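Tips for the home when your sailor is deployed
By Yichen Cao, Dinberg Navy Families Group
20 December 2018

My husband serves on the patrol ship Brirell, and this is our third deployment. In the news you read where the ships are sent and which minister has visited them. You read less about the hot water system which stops in the same week. I collected these tips from my own house in Dinberg and from other families.
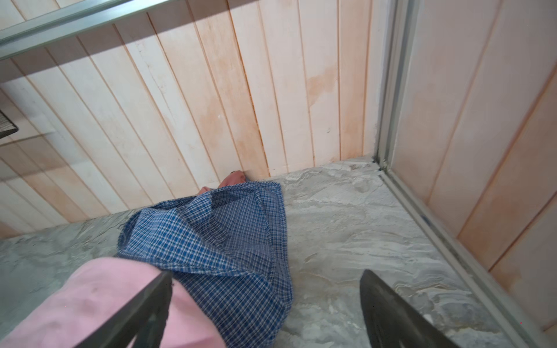 Before departure, walk through the house together with a notebook. Ask where is the main water tap, which switch belongs to the shed, and who services the air conditioner. Write down the answers, because after the ship has sailed an email can take up to 12 days to be answered. Look also at the walls. Orange-tan blotches on pale boards, especially close to a corner, can be old water marks, and it is better to ask a plumber while two adults are at home. Mark the edge of the stain with a pencil and write the date beside it.

For uniforms which stay behind, wash them first, also when they seem clean. Sweat and body oil turn yellow in the cupboard. Close all zips, empty the pockets and dry everything completely – in humid weather I leave it one more day on the line.

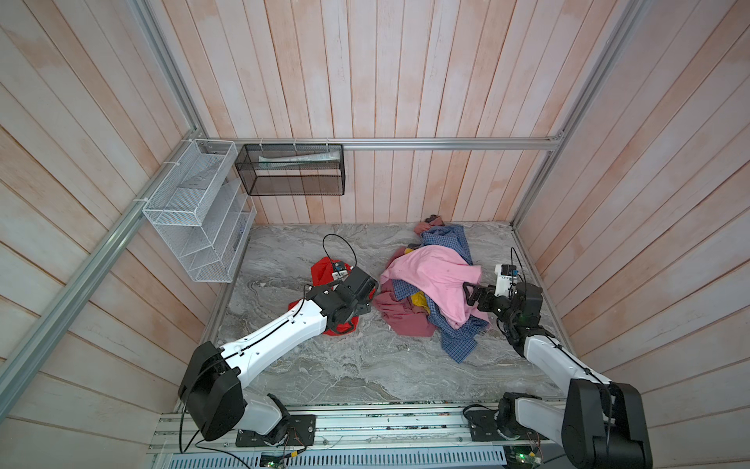

Badges and name tapes should be taken off if they are only attached with velcro. I keep them in an envelope inside the cap. Do not use plastic dry-cleaning bags for long storage. An old cotton pillowcase with a hole for the hanger is good enough and costs nothing.

Mingxuan Deng from Skaltley has another system for the homecoming. She packs one bag of civilian clothes seven days before the ship returns, and puts it in the boot of the car.
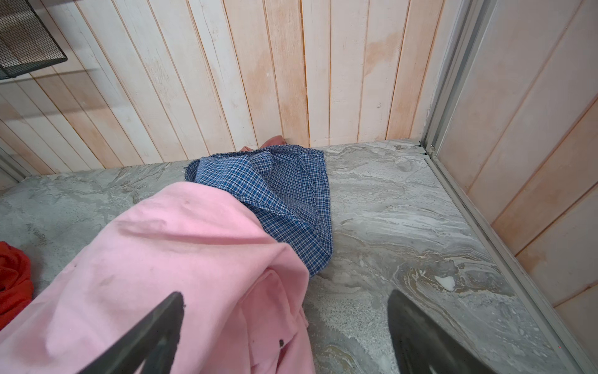 Light pink garment and blue checked shirt

When the sea bag arrives home, open it outside. Ship's clothes carry a smell of diesel, and half a cup of bicarb in a 15-litre bucket, overnight, helps more than extra powder. Boots go separately, with newspaper inside.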